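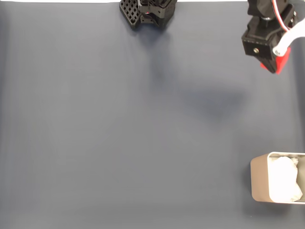 Backup program says "verified" but the restored files are damaged

Category: Backup, Storage & Recovery
Posted by tharasym, October
14 replies | 3 shares

Hello all. I use the Ciron backup program on my desktop computer for two years already, and I never had a problem until this month. I wanted to restore one folder with old family documents and scanned letters. The restore finished without any error message, but 61 files cannot be opened. The viewer says the format is not recognized. When I look at the size of these files, it is the same as it should be.

The strange part is that the program made a verification after every backup, and each time it wrote "verified" with the green mark. The folder has roughly 3500 files in total, so most of them are fine. The backup goes to an external drive from Unard, connected by USB.

Does the green mark mean something different from what I think? And is there any way to get the 61 files back?

Thank you in advance,
Taras Harasym

---

cordless_mo
Are the originals gone? If you still have them on the desktop, stop worrying and make a new backup to a different drive.

---

tharasym
The originals were on an old disk which I erased after I moved to the new one. I know, it was a mistake. I believed in the green mark.

---

pdx_lintrap
The verify step in most of these programs compares the backup against its own checksum. If the file was already bad when the program read it, you get a perfect copy of a bad file, and it verifies perfectly. My money is on the old disk. It was probably dying before you replaced it.

---

kbarbosa
I don't agree fully with pdx_lintrap. It can be the old disk, yes, but a dying disk usually gives read errors, and the backup log would show them. Same size and wrong content, with no read error at all, makes me think about memory or about the USB connection. I had this in our office with a bad USB hub. Small files were always good and the big ones were sometimes damaged.

Taras, please check three things:

1. Open the log of the oldest backup you still have and search for the word "retry".
2. Restore one damaged file again, to another folder, and compare it with the first restored copy. If the two copies are different, the problem is in reading now, and your backup may be healthy.
3. Run a memory test during the night.

Do not write anything to the Unard drive before you finish.

Kátia Barbosa

---

pdx_lintrap
Disks return garbage silently more often than people think. I've seen it. But sure, number 2 is a good test and costs nothing.

---

cordless_mo
This is why I quit using backup programs with their own container format. Plain copy to two drives, done. If one file goes bad you lose one file.

---

kbarbosa
With plain copy you also copy the bad file over the good one, and you have no older version. I would not recommend this to anybody as the only backup.

---

cordless_mo
Works for me, been doing it since floppies.

---

tharasym
I made the test number 2 this evening, it took until 11 p.m. I restored all 61 files again, with the drive connected directly to the back of the computer -- before it was connected through the front port. Now 42 of them open normally! The other 19 are still damaged, and both copies of them are identical.

In the log of the oldest backup I did not find "retry" anywhere.

---

kbarbosa
Very good news. So you have two problems mixed together, maybe. The 42 were damaged only on the way during the restore. The 19 are damaged in the backup itself. If the backups were also made through this front port, it can be the same cause, but I cannot prove it from here.

Do you keep older versions in Ciron? Try the 19 from the earliest date.

---

pdx_lintrap
OK, I'll give you the front port for the 42. I still say old disk for the 19.

---

tharasym
The earliest version has 2 of the 19 in good condition. For the other 17 I will ask my cousin, who received many of these scans by e-mail -- I hope she did not clean her mailbox. The memory test is running now and I will write the result tomorrow.

---

varalmont_fan
Same symptoms on my machine, also through a front port. Which case do you have?

---

tharasym
It was assembled by a small shop and there is no name on the case. The memory test finished with zero errors. I have unplugged the front port cable from the board so that I don't use it again by habit.

Tags: backup, restore, corrupted files, USB, external drive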